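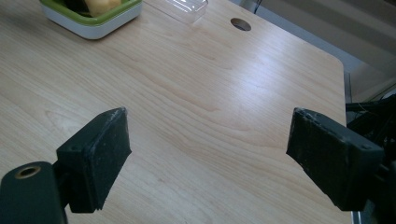

3주차 수업 노트: 상판 읽기와 가장자리 마감
생활가구 관리와 보수, 2022년 1월 10일 배포

지난 시간에 다리와 프레임을 했으니까 오늘은 상판으로 넘어갈게요. 저는 이 과목에서 상판 시간을 제일 좋아하는데, 매일 팔꿈치를 올려놓고 살면서도 무슨 재료인지 모르는 분이 정말 많거든요! 첫 주에 제출하신 설문을 보니 집에 있는 식탁 재질을 '나무'라고만 적은 분이 절반을 넘었어요. 틀린 답은 아닌데, 닦는 법이나 고치는 법을 정하려면 조금 더 들어가야 합니다. 연한 베이지색 라미네이트 상판을 하나 놓고 시작해 볼게요. 가는 황갈색 줄이 비스듬히 나란히 달리다가 가운데쯤에서 폭이 넓고 물결치는 무늬가 나오죠. 이 물결 쪽을 흔히 캐시드럴 무늬라고 불러요. 그리고 오른쪽 둥근 모서리로 이어지는 변을 보면 라미네이트와 엣지밴딩이 만나는 자리에 조금 더 어두운 선이 가늘게 지나갑니다. 오늘 수업의 절반은 저 선 이야기라고 생각하셔도 돼요.

1. 무늬부터 보기

원목을 결 방향으로 켤 때 나이테를 어떻게 지나가느냐에 따라 무늬가 달라집니다. 나이테에 직각에 가깝게 켜면 곧은 줄이 나오고(곧은결), 접선 방향으로 켜면 산봉우리나 성당 창문처럼 솟은 무늬가 나와요(무늿결). 캐시드럴이라는 이름도 그 모양에서 왔고요. 목공 책마다 곧은결, 정목, 쿼터쏜 하고 부르는 말이 조금씩 다른데, 시험지에는 곧은결과 무늿결로만 쓸 테니 걱정하지 마세요.

그런데 라미네이트 상판의 무늬는 나무를 켜서 나온 게 아니라 인쇄한 층이에요. 나뭇결을 찍은 종이에 수지를 먹이고 판재 위에 눌러 붙인 거죠. 그래서 무늬만 보고 '아, 이건 참나무다' 하고 결론을 내리면 곤란합니다. 저도 예전에 중고로 산 Ivholm 책상을 무늬만 보고 원목이라고 믿었다가, 사포를 대는 순간 하얀 속이 올라와서 한참을 멍하게 앉아 있었어요. 그 책상은 지금도 그 자리에 컵받침을 올려놓고 씁니다.

구별할 때 제가 쓰는 순서는 이래요.
같은 무늬가 반복되는 곳이 있는지 찾는다. 인쇄지는 일정한 간격으로 무늬가 되풀이되는데, 작은 상판에서는 한 번도 안 되풀이될 수도 있으니 없다고 해서 원목은 아닙니다.
윗면의 결이 옆면으로 넘어가는지 본다. 원목이면 윗면의 줄이 마구리의 나이테와 이어져요.
상판을 뒤집거나 밑으로 들어가 본다. 밑면이 단색이거나 무늬가 전혀 다르면 표면재를 붙인 판일 가능성이 커집니다.
손톱 끝으로 모서리를 살살 훑는다. 표면재와 옆면 띠 사이에서 걸리는 느낌이 나는지가 포인트예요.

2. 빛을 이용해서 보기

상판 상태를 볼 때는 조명이 참 중요해요. 천장등이 상판에 비치면 그 부분은 무늬가 날아가서 거의 하얗게 보이기도 하거든요. 색을 판단하고 싶으면 그 하얀 자리를 피해서 보시고, 거꾸로 긁힘이나 눌림을 찾고 싶으면 일부러 빛이 비치는 자리로 고개를 옮겨 가면서 보세요. 빛이 매끈하게 이어지다가 갑자기 꺾이는 데가 있으면 손으로 만져 봅니다. (손전등을 상판에 거의 눕혀서 비추는 방법도 있어요. 실습 때 해 볼 텐데 꽤 재미있어요!)

수업 전에 질문으로 들어온 것 하나. "반질반질한 자리가 있는데 광택제를 먹여서 전체를 맞춰도 되나요?" 라미네이트라면 저는 말리는 편입니다. 표면이 이미 수지라서 기름이나 왁스가 스며들 데가 없고, 위에 얹혀서 얼룩만 생기기 쉬워요. 원목 오일 마감하고는 완전히 다른 이야기라 4주차에 따로 다룹니다.

3. 엣지밴딩, 오늘의 주인공

판재를 자르면 옆면에 속이 드러나죠. 거기를 덮는 띠가 엣지밴딩이고, 재질은 PVC, ABS, 무늬목, 멜라민지 등 여러 가지가 있습니다. 윗면 라미네이트와 띠가 만나는 선은 색이 살짝 다르거나 더 어둡게 보일 때가 많은데, 선이 보인다는 것만으로 불량은 아니에요. 표면재의 단면이 드러나서 그럴 수도 있고, 접착제 선일 수도 있고, 틈에 때가 낀 걸 수도 있어요. 사진만으로는 셋을 가르기 어렵고 손으로 만져 보고 한번 닦아 봐야 합니다.

둥근 모서리는 특히 꼼꼼히 봐 주세요. 띠가 곧은 변을 따라가다가 곡선을 돌 때는 원래대로 펴지려는 힘이 생기니까, 오래 쓴 책상에서 들뜸이 시작되는 곳도 대개 이쪽이에요. 게다가 사람이 지나다니면서 허리나 가방으로 툭툭 치는 곳이기도 하고요. 제 강의실 탁자도 늘 문에 가까운 모서리부터 말썽입니다.

들뜬 띠를 다시 붙이는 순서(실습 A)
먼저 틈에 낀 먼지를 마른 붓으로 털어 냅니다. 물티슈는 쓰지 마세요. 속이 파티클보드나 MDF라면 물을 먹고 부풀어요.
띠 뒷면에 핫멜트 접착제가 남아 있으면 얇은 면포를 덮고 다리미를 낮은 온도로 짧게 댔다가 떼어 봅니다. 눅진해지면 나무 조각으로 눌러 식을 때까지 기다려요.
접착제가 바스러져 있으면 긁어내고 새로 발라야 합니다. 콘택트 접착제는 양쪽에 바르고 손에 묻어나지 않을 때까지 기다렸다가 붙이세요. 창문은 꼭 여시고요.
곡선 부분은 가운데에서 바깥으로 눌러 나갑니다. 마스킹테이프를 짧게 여러 장 끊어 당겨 붙이면 편해요.
다 굳은 다음 삐져나온 부분을 다듬습니다. 칼보다 고운 줄이 안전하고, 줄은 띠 쪽에서 상판 안쪽으로 밀어요. 반대로 당기면 겨우 붙인 띠가 또 일어납니다. 제가 해 봐서 알아요...

4. 닦기

평소에는 꼭 짠 부드러운 천으로 충분합니다. 기름기가 있으면 중성세제를 묽게 타서 쓰고, 맑은 물로 한 번 더 닦은 다음 마른 천으로 마무리하세요. 실습실에는 Dultoritz 세정제를 놓아두었는데 집에서는 주방세제 몇 방울이면 돼요. 닦는 방향은 결 방향이 좋으냐는 질문이 매년 나오는데, 인쇄 무늬라 방향에 따른 차이는 크지 않습니다. 저는 그냥 버릇대로 줄을 따라 닦아요. 다만 엣지 쪽은 선을 가로질러 문지르지 말고 선을 따라가 주세요.

피해야 할 것: 수세미의 거친 면, 연마제가 든 크림 세제, 락스 원액, 뜨거운 냄비. 매직블록도 연마의 일종이니 은은한 무광 표면에서는 그 자리만 번들거릴 수 있어요.

5. 실습 준비물과 과제

실습은 Tuvis 작업실에서 합니다. 재료비는 한 사람당 545원인데(엣지 테이프를 학기 단위로 나눠 쓰다 보니 이런 애매한 금액이 나와요), 다음 시간 전에만 내 주시면 됩니다. 작업실 벽 쪽 선반에 샘플판이 있고 번호 66은 곧은 줄무늬, 80은 캐시드럴 무늬가 섞인 판이에요. 두 판을 나란히 놓고 위의 구별 순서를 따라가면서 기록지를 채워 오세요. 면포와 마스킹테이프는 각자 가져오시고, 다리미는 작업실 것을 씁니다.

과제는 집이나 학교에 있는 상판 하나를 골라 한 쪽 분량으로 쓰는 관찰 기록입니다. 재질 추정과 그 근거, 엣지 상태, 모서리 상태를 적고 사진은 조명이 비친 것과 비치지 않은 것을 각각 붙여 주세요. 재질을 끝내 모르겠으면 모르겠다고 쓰셔도 괜찮아요. 어디까지 확인했는지만 자세히 써 주시면 그걸로 채점합니다. 마감은 2월 첫 수업 시작 전까지고, 종이로 내실 분은 작업실 문 옆 파란 상자에 넣어 주세요.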